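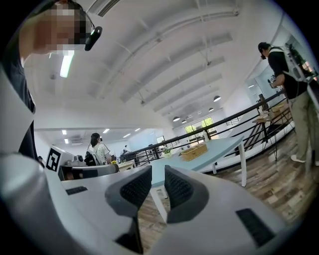
View past the gripper fingers toward the blue table, club room upstairs

Gripper drops light objects on the second half of the lift

Our student club is building a set of pick-and-place tasks with hand-held grippers. The two fingers have black textured pads on the inside. Small boxes are fine. With a smooth plastic bottle the pads hold at first, then it slides down when the wrist turns. We did 26 tries and lost it on 12 of them. Same table, same operator. Is this a pad problem or are we doing it wrong? The end-of-term demo is in March, so there is time to change things.

Posted by tomoana_club, November 13, 2019

Imad Saliba
Check that the fingers are parallel when they close on something as wide as your bottle. Ours were not – they met at the tips first and only a thin strip of pad touched. Loosen the finger screws, close them on a straight block, tighten again. Then wipe the pads with alcohol and let them dry. Dust from the floor gets into the texture. If it still slips, grab lower and turn the wrist more slowly.

Grosance
Pads wear out. We replace ours after 3,000 grips.

Eralier
Had the same thing with a half-full bottle. The water moves when you tilt it. Try it empty first and see if the number changes.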